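Skinholm 400 Wire Shelf Bay
Trultedora Shop Fittings, item 722-29

Freestanding bay for packaged dry goods. Powder-coated steel, four shelves, adjustable in 1-inch steps. Rated load per shelf is 29 kg, evenly spread.
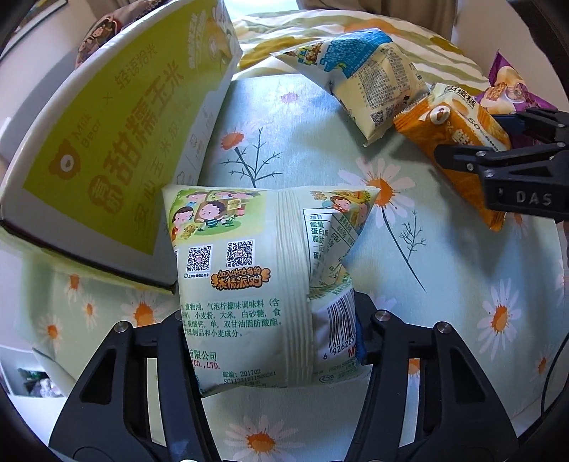

Shelf fronts carry a 9 mm lip. The Sepp ticket rail clips on without tools and is sold separately. Uprights accept Jastby end panels made after November 2019; older panels need the adapter plate.

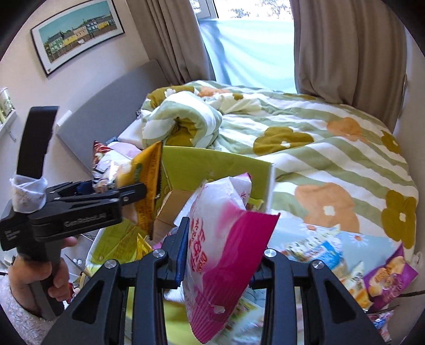
Ships flat in one carton. Leveling feet included, wall anchors not included. Wipe with a damp cloth; do not use bleach.

Trade orders: Ebere Adeleke, parts desk.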